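School kitchen tips: looking after donated tableware

Small schools outside the larger districts often run their cafeteria and family-consumer-science room on donated plates. The stock is mixed, replacements come slowly, and the equipment line in the budget rarely covers a full matching set. The notes below apply to a teaching kitchen with one sink and limited shelving.

Sort before storing. Group plates by diameter and rim depth. Pattern does not matter for stacking. A deep rim on top of a shallow one puts the load on a narrow ring of glaze, and that ring chips first.

Limit stack height. At Follcombe, a rural K–8 school, the shelf rule is 31 plates per bay, in three short stacks. Put felt or a paper towel between plates with printed or metallic decoration.

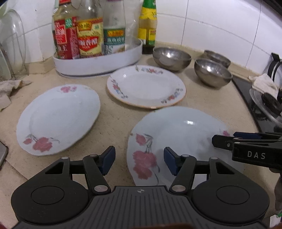
Floral-pattern plates on a speckled beige worktop.

Wash decorated plates by hand unless the underside is marked dishwasher safe. Use warm water, a soft sponge and plain dish soap. Scouring powder dulls printed decoration. Keep any plate with a metallic rim out of the microwave.

Gray marks from cutlery are usually metal left on the glaze. A paste of baking soda and water removes most of them – rub lightly, rinse, repeat once. If a mark can be felt with a fingernail, it is a scratch and will stay.

Retire chipped plates from food service. They can still go to the art room as paint palettes or under plant pots. Record the removal on the inventory sheet the same day. Follcombe logged 778 usable pieces in September, against 1885 on the old district list, and most of the gap was breakage that had never been written down.

Label shelves at student height. Use painter's tape while the layout is being tested and printed labels after that. Heavy serving dishes go on the lowest shelf.

Check donated pieces of unknown age before use. Older glazes and decals can contain lead. Home swab kits give a rough screen only – if in doubt, keep the piece for display.

Last updated 19 Mar 2018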